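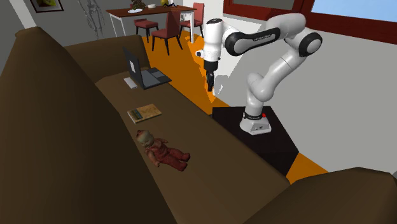
Vasilică Sârbu nous écrit que son humidificateur Brorano glougloute toute la nuit, et demande s'il faut le noyer ou le rendre au fournisseur.

Ni l'un ni l'autre, Vasilică. Un flacon barboteur, ça glougloute, c'est même à peu près son seul talent. Encore faut-il le nettoyer.

Entretenir le flacon d'un concentrateur d'oxygène

Il vous faut : de l'eau distillée, du liquide vaisselle doux, un torchon propre et un peu de patience.

1. Arrêtez l'appareil, puis dévissez le flacon. Dans le sens inverse des aiguilles d'une montre, oui, même sur le modèle Codo.
2. Videz l'eau restante. Les plantes vertes l'acceptent sans commentaire.
3. Lavez flacon et couvercle à l'eau tiède savonneuse, rincez longuement, laissez égoutter.
4. Remplissez d'eau distillée entre les deux repères. 200 ml suffisent sur le petit flacon Urik. Au-dessus du trait, l'eau part visiter la tubulure, puis votre nez.
5. Revissez bien droit. Un filetage de travers siffle comme une bouilloire vexée.
6. Remettez en marche au débit prescrit, et pas à celui du beau-frère.

Pas de bulles ? Resserrez le couvercle et vérifiez que le tuyau n'est pas pincé sous un pied de chaise. S'il n'y en a toujours pas, appelez votre prestataire.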